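**Slide 5: Kilon hand-held kit, what Coseck sells**

Open with the package. Two grippers, one headset, a case and a charger. Rental term is 3 months minimum. Skip the price unless asked; it is in the Huaranga quote.
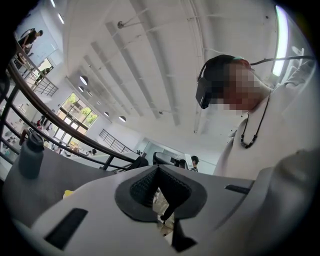

Kilon charges per kit, with software updates included. Setup on our trial took up to 69 minutes, most of it calibration. Mention cable routing here: the headset lead runs off the top of the head, and the operator leans forward and looks down at the gripper, so leave slack. Ask Coseck about a longer lead.

Next slide: Skarkmont comparison. Same tasks, same operators. Say that the September firmware was not tested.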